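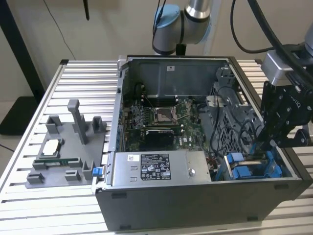
The Skirno assembly cell is maintained by the Automation Services unit at the Sarmiento campus, and this page answers the questions operators and technicians raise most often about its setup and care. Work at the cell is done on desktop computers with the side panel removed. The chassis is laid on its side on the slotted aluminum table, and the gray printed fixture tray stands to its left, where a memory module can be held between the clip blocks. Procedures below assume this layout.

## Setup

**Who may change the table layout?**
Only technicians who have completed the Gindach cell course. Operators may load and unload parts but may not loosen the fixture tray.

**How is the tray position checked?**
Run the program TRAY_CHECK at the start of each shift. The arm touches three reference points on the tray and reports any offset. If the offset is above the limit shown on the panel, stop and call a technician. Do not correct it by hand.

**Does the chassis have to be empty?**
No. The power supply and drive carriers may remain in place. Loose cables must be kept clear of the path of the gripper.

**May a processor socket be left open?**
It may be left open during a work session. Contacts must not be touched, and the socket must be covered before the chassis leaves the cell.

## Routine care

**How often is the gripper inspected?**
Every 700 cycles. Check the mounting bolts, the finger pads and the cable run along the wrist. Record the cycle count in the Otano log, including when no fault is found.

**How are the table grooves cleaned?**
Use a vacuum with a soft brush. Compressed air is not permitted, as it drives screws and dust into the chassis.

**When are printed fixtures replaced?**
A fixture is replaced when a clip no longer holds its part without play, or when any crack is visible. Glued repairs are not accepted. Replacement trays are ordered under part number 421.

## Faults and repair

**What should be done after a collision?**
Press the emergency stop and leave the arm where it is. A technician will release the brakes, inspect the gripper and run TRAY_CHECK before the cell returns to service.

**The arm stops with a "vision timeout" message. What does this mean?**
The controller has waited 15 seconds without receiving a usable picture. Clean the camera window with a dry lens cloth and restart the program. If the message returns, report it as a fault.

**Where are repair requests sent?**
Through the Otano log, under the category "Skirno cell." Requests entered before 2 p.m. are reviewed the same day.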